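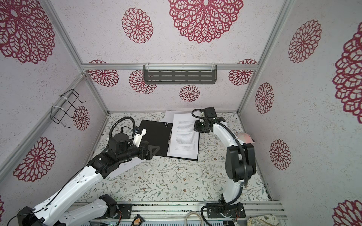 Hamlow Records Services begins the next stage of its filing automation on 27th October. Paper files at the Nepia office will be prepared at the two-arm station.

No positions will be removed. The six filing clerks move to checking and indexing – work that has been behind since April.

The current backlog stands at 2,598 folders. Files with bound or damaged pages will continue to be handled by staff.

Clerks may stop the station at any time and do not need a supervisor's approval to do so.

Training is held during paid hours. Huia Maihi is arranging the sessions and will post the schedule by shift.

Questions about job grades or hours should go to Ataahua McAlister in Staff Relations. Written replies will be shared with all shifts.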